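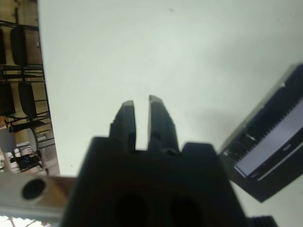

Keeping a gripper from dropping things (and from pinching you)

If you have a little robot arm on your workbench, sooner or later it is going to drop something you cared about. Ours let go of a full jar of wood screws one evening in July, right over the concrete, and I was still finding screws behind the freezer at Thanksgiving! So these are the tips I wish I had taped to the wall before that evening, and I hope they save you a jar.

Our arm is a Vestia kit that we bought used from the surplus counter at Stubbs, and it had worked happily for 17 weeks. Then it began to close, hold for a moment and let go all by itself. I blamed the software, naturally, and spent two evenings on it. The real trouble was one small screw at the root of a finger that had backed out, so the finger gave a little whenever there was weight on it.

Before you touch the fingers, turn the power off at the wall and pull the plug. Pausing the program is not enough. Mine was paused when it closed on my thumb, and I had a purple nail to show for it for a good long while.

With the power off, take hold of each finger near the tip and wiggle it gently from side to side. You want them both to feel the same. If one clicks or rocks, snug up the screws at its base, a little on one and then a little on the other, the way you would with the lug nuts on a car. Don't lean on the driver, please, as plastic threads strip very easily (ask me how I know).

Wipe the inside faces with rubbing alcohol on a rag and let them air out. Hand lotion, furniture polish and the dust from sanding all make for a slippery grip, and I never would have guessed the lotion.

Clear the table before a test run, at least as far as the arm can swing. I put a strip of painter's tape 18 inches out from the base and nothing of mine crosses it while the power is on, coffee included. Push the chairs well back too, so you aren't tempted to sit down and lean in.

Start your test with something soft. A rolled-up sock is perfect, then a sponge, then an empty plastic bottle. I do 46 lifts with the sock, for no better reason than that the jar went on lift 46, and I keep one hand by the switch the whole time.

If it still drops things after all that, look at the cable where it bends at the wrist. A friend at the Lostby repair evening found ours pinched there, on top of the loose screw, and a new cable cured the last of the twitching.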